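Brannigan Community Textile Reuse Project
Progress report to the Kadov Fund, second half-year
27 April 2026

Summary

The project is running to plan on collections and sales and behind plan on repairs. We collected 867 bags of clothing and household fabric in the period, against a target of 755. The repair sessions started late, and the reasons are set out below. We are not asking for a change to the grant total, but we would like to move money between two budget lines.

Collections

The doorstep round now covers Brannigan and the Wumari estate. Nestor Policarpio took over the route in October and changed the order of the streets so that the van no longer doubles back past the school at closing time. Complaints about missed bags have dropped. The one street we still struggle with is Mill Lane, where the parking is poor and bags are left out the night before and get rained on. Wet bags go straight to rag.

Quality was mixed. Curtains and bedding came in better condition than clothes, and coats were scarce until the cold weather ended, when we suddenly had too many. They are boxed and will go out in the autumn.

Sorting and storage

We moved sorting from the church hall to Unit 4 at Itimero Yard. The rent is higher but we no longer have to clear everything away each evening. The roof leaked over the back shelving in the first month and the landlord has repaired it. Anum Rajput wrote a new grading sheet with four grades in place of seven, and new sorters pick it up in one shift.

Repairs

Sessions were meant to begin at the start of the period. Our first tutor withdrew and it took until the new year to appoint Hwa-young Ryu. She has since taught 31 people, most of them complete beginners. Hems, zips and patching are the most popular topics. Two of the older sewing machines need servicing and one may not be worth the cost.
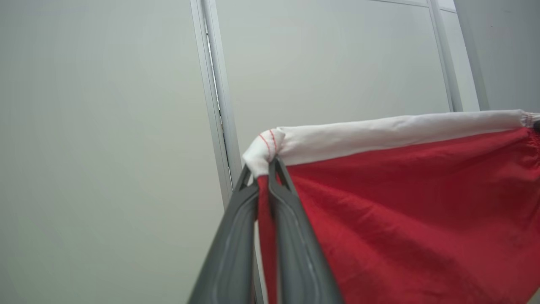 What happens to fabric that is too worn to mend or sell?

It is baled and sold as rag to a merchant, who collects once a month. The price per kilo fell over the winter, so income from this was lower than forecast.

Money

Spending is within budget overall. Van fuel is over and tutor fees are under because of the late start. We ask to move £2,000 from tutor fees to vehicle costs. Wiebke Rieger has sent the revised table separately.

Next period

Repair sessions will go weekly from the start of term. Kevin Giraldo is talking to the housing association about a collection point in the Wumari estate laundry room, and we expect a decision before the summer break.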